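# Chapter 4: The Customer Who Knows What They Want

Sooner or later every apprentice in the stone trade meets the customer who has already decided. They have a magazine page, a paint chip and a firm opinion, and they would like a price by lunch. This chapter is about what happens between that moment and the day the stone leaves your yard.

You will have finished Chapter 3 by now and can tell a granite from a marble without licking it. (Some of the older masons still do. Don't pick up the habit.) Selling stone is a different skill from knowing it, and a good many fine cutters have gone broke finding that out.

## 4.1 Where the colour comes from

Most people begin with colour, so you may as well begin there too. Plain marble is mostly calcite, and calcite on its own is white. Everything the customer admires in a coloured slab is, strictly speaking, dirt. Iron oxides give reds, yellows and browns. Carbon-rich matter gives greys and blacks. Veins are usually old cracks that filled with some other mineral while the rock was minding its own business underground.

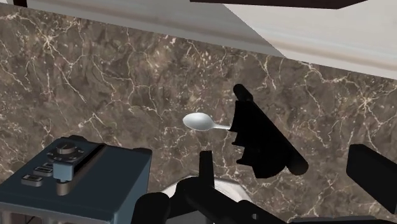
It pays to explain this early, before anybody has fallen in love. A customer who chooses from a sample the size of a biscuit is choosing a biscuit. The slab it was cut from may do something else entirely a metre further along, and the slab beside that one may have had a different childhood. Take them into the yard. Let them stand in front of the full piece, in daylight, and have them initial the slab number before you cut.

Li-hua Ng, who ran the counter at the Finstead yard for many years, kept a drawer of returned samples, each with the complaint written on the back. "Too veiny" was the commonest. "Not veiny enough" ran it close, and one May she had both from the same household.

## 4.2 Indoors, outdoors and forever

The second question is where the stone will live. Marble is soft, and acids attack it. Indoors this means lemon juice, vinegar and wine. Outdoors it means rain, which is mildly acidic even in the country and a good deal worse beside a main road. A polished marble headstone in an exposed cemetery will lose its shine well before the family loses interest, and fine lettering softens with it.

Consider two jobs from the Gurcombe district. Both were for the same family, and both were ordered in the same brown marble, because the widow liked her kitchen and thought her husband would like to match. The kitchen gave no trouble. The memorial was dull within 4 winters and had to be re-cut in granite. The mason had raised the matter at the time, but he had raised it quietly, and he had not put it in writing. He paid for the granite.

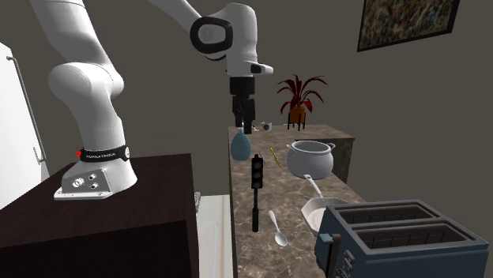 *Figure 4.1. Robotic arm mounted on a cabinet, with its gripper near a blue bottle.*

Put it in writing. A sentence will do: "Marble is not recommended for this position and will weather." If the customer signs underneath, you have both been adults about it.

## 4.3 The quote

A quote has to cover the stone, the cutting, the finish, the lettering if there is any, transport and fixing. Beginners reliably forget transport. A small upright memorial can weigh nearly 200 kilograms, and it will not walk to Zilau on its own. Beginners also forget wastage, having pictured a slab as a sort of cake that divides without crumbs.

Lettering is normally priced by the character. Count every one, and ask about punctuation before you start. The Kiani worked example at the end of this chapter has an inscription of 43 characters, a fee dispute over 2 commas, and a brother-in-law.

## Before you read on

Visit the nearest cemetery with a notebook. Find a marble memorial and a granite one of similar age, and record the condition of the lettering on the side that faces the weather. Run a fingertip over each surface if the site rules allow it. Bring your notes to Section 4.4, where we turn to finishes, and to the customer who wants it shiny but not *too* shiny.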